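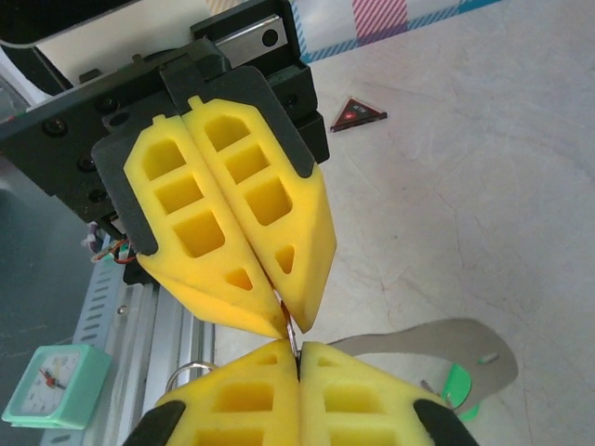
One reader of the first version of this entry wrote in to say that lightning crotch "isn't a real term and my midwife laughed at me for it," and fair enough, it's slang! But it's the name most of us know.

Lightning crotch is a sudden, sharp zap of pain low in the pelvis, mostly felt in the third trimester. It's over in seconds. The usual explanation is the baby's head pressing on nerves near the cervix as it drops lower (I got mine getting out of the car, every single time). It isn't a contraction and doesn't come in a pattern. In Bronunthorpe, where I had both of my 2, older moms call it "the fizzer."

Changing position helps, and so does a belly support band. I wore a Bevo and liked it, though it rode up when I sat down.

Call your doctor or midwife if the pain stays, or comes with bleeding, fever, leaking fluid or regular tightening.
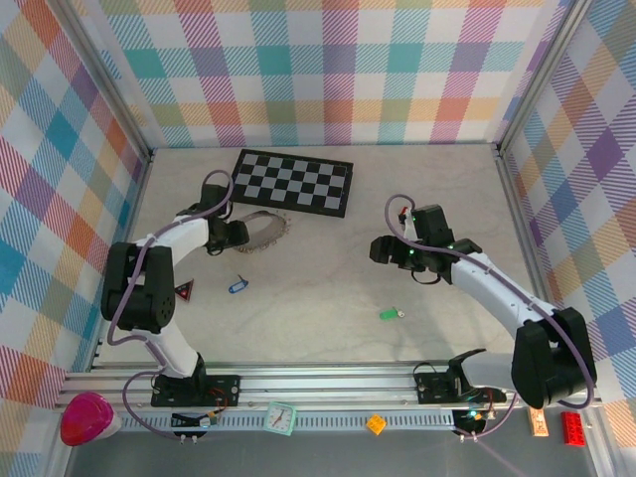 BRONUNTHORPE, July

I've added the bit about support bands and fixed the spelling of "cervix," which I'd managed to get wrong twice. Still to come: a section on round ligament pain, a different thing that gets mixed up with this one constantly.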